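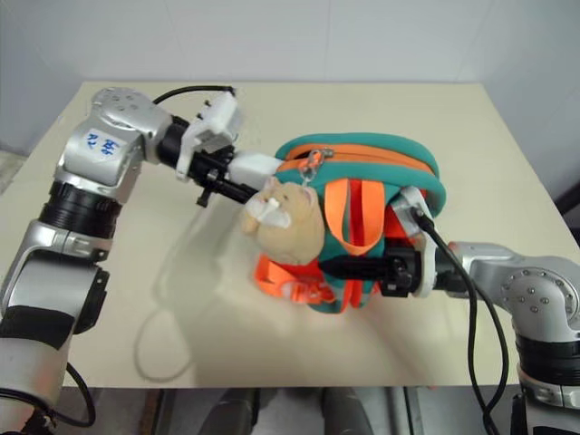
One owner wrote in to ask whether the Firnia really needs a "conditioning cycle" before it touches hair, or whether that was just something the box said to sell the serum. She had skipped it, she wrote, and her hair looked the same as it did with her old brush.

Fair question. The brush does need one empty run. It does not need the serum. The steps below replace the first-use card packed with the Firnia heated brush, which makes several promises we were not able to get out of the thing on our own heads.

Section 3. First Use and Heat Settings

3.1 Before you plug it in

1. Pull the clear sleeve off the bristles. It slides toward the tip. If it sticks, twist it a little. Do not cut it with scissors, as the bristle ends are soft and mark easily.

2. Check the cord where it enters the handle. It should swivel freely. A cord that catches on day one will not get better with use, whatever the seller tells you. Send it back.

3. Wipe the bristles with a dry cloth. There may be a faint powder on the barrel.

4. Set the brush on the heat mat that came with it. If yours arrived without a mat (some from the Nustberg warehouse did), use a ceramic plate. A folded towel is not a heat mat.

3.2 The empty run

1. Plug in and hold the power button until the light blinks.

2. Press once for LOW. Leave the brush on the mat for 8 minutes with the window open. There will be a smell, something like a new toaster.

3. Switch off, unplug, and let the brush cool all the way down.

4. Repeat if the smell was strong. Two runs have been enough for every unit we have tried.

NOTE: The card tells you to coat the bristles with Doucet Prep Serum before this run. We did it with and without. The serum left a tacky ring at the base of the bristles that took a toothbrush to get off, and we could find no difference in how the brush moved through hair afterward. If you already own the serum, put it on your hair and keep it off the tool.

CAUTION: Never do the empty run with oil, leave-in conditioner or hairspray on the barrel. It smokes.

3.3 Choosing a setting

The brush has three settings. The names on the button are LOW, SALON and SALON PLUS. We have never met a salon that would use the third one on colored hair.

LOW. Fine hair, bleached hair, gray hair that has gone wiry, anything that already breaks when you comb it. Start here no matter what kind of hair you have.

SALON. Medium to thick hair in decent shape. Most people end up here and stay.

SALON PLUS. Very coarse hair that has not been lightened. The card says this setting "seals in color." Color fades with heat. We asked for the testing behind that line and got a link to the product page, where 1,291 reviews are quoted and no test is.

1. Take one section from underneath, behind the ear, where it won't show.

2. Pass the brush from roots to ends once on LOW. Move slowly and do not stop.

3. Let the section cool before you judge it. Warm hair always looks straighter than it is.

4. If it springs back within a few minutes, go up one setting and try a different section.

5. If the ends feel rough or squeak between your fingers, go no higher. Trim or condition before you try again.

3.4 Daily use

1. Dry your hair completely. The box says "damp or dry." Damp hair in a hot brush hisses, and the hiss is water boiling against the strand. Use it dry.

2. Comb out tangles with an ordinary wide comb. The Firnia is a poor detangler.

3. Apply a heat protectant, a light one, and let it dry. Any drugstore brand is fine. The guide that ships with the Komham gift set says only the matching spray will work with these bristles, and we see no reason to believe it.

4. Divide hair into sections no wider than the brush head. Clip up whatever you are not working on.

5. Brush each section from the roots down, keeping the barrel a finger's width off your scalp. The bristle tips are cooler than the barrel. They are not cool.

6. Two passes per section is plenty. The old advice of 100 strokes a night was bad enough with a boar bristle brush and is much worse with a heated one.

7. Switch off at the handle and unplug. The timer does shut the brush down if you forget, but ours took longer on some evenings than on others, so treat it as a backup. 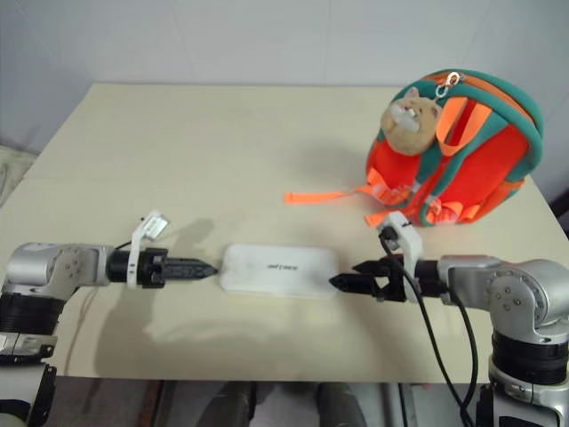
Fig. 2. Flat white item with rounded corners on a light beige tabletop.

3.5 Cleaning

1. Wait until the barrel is cold.

2. Pick out loose hair with the tail of a comb.

3. Wipe between the bristles with a cloth dampened with plain water. For product buildup, add a drop of shampoo to the cloth, then wipe again with water.

4. Dry fully before the next use.

Once a week is enough if you use spray. Once a month otherwise.

CAUTION: The word "washable" on the side of the box refers to the clear sleeve. Do not hold the brush under a faucet.

3.6 Common complaints

The light blinks and nothing gets hot. The travel lock is on. Hold both buttons down until the light turns steady.

Hair is smooth at night and puffy by morning. Normal. No heated brush lasts through a humid night, including this one, and the "three-day finish" on the front of the box assumes weather we don't get in May.

Bristles are bending. They soften with heat and should stand up again once cold. If they stay bent, you are pressing too hard or storing the brush face down.

Color looks dull after a few weeks. Drop one setting and skip a day between uses. A gloss treatment will bring back some shine for a while. Turning the heat up, as the card suggests, will not.

The coating is wearing off. The maker rates it for around 500 uses. Ours showed bare spots near the tip well before that. Stop using the brush once you can feel a rough patch with your fingernail, and keep your receipt, as the warranty form asks for the date of purchase and the number printed under the hanging loop.

For replacement mats and sleeves, see Section 5. The serum is not listed there.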